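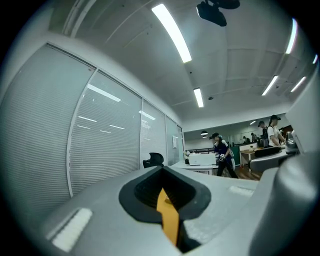
Glass partition with white horizontal blinds, five panels. The sheet of paper is not included.

Drimholm Glass Partition with Blinds

The Drimholm is a wall for people who can't decide whether they want a wall. Open the blinds and you are part of the team. Close them and the team gets to wonder what it did.

It is sold by the panel. Most offices take 5, joined by thin white frames that go well with a white ceiling, and let's face it, you have a white ceiling. Slats are aluminum, white only. We used to offer sand, and sold one set of sand.

Panel width: 900 mm standard, 1,000 mm on request
Blinds: horizontal, cord on the left or right (please tell us before we drill)
Frame: white, powder coated
Price: $143 per blind; glass quoted by the job

A word about lights. Glass reflects, and under long ceiling tubes you will get pale streaks across the blinds. Some customers call up about this. We listen politely and suggest moving the lights, as the glass is going to go on being glass.

Tape sticks to it very well. Within about a week of fitting, somebody will put up a notice. Warm water and a plastic scraper will take the tape off; please keep knives away from it.

Delivery from our Tolville warehouse, Saturday mornings only. Bring a second person.

Related items
Zürcher door set for glass partitions
Zomis replacement cord, white
Drimholm frosted film, per roll
Plastic scraper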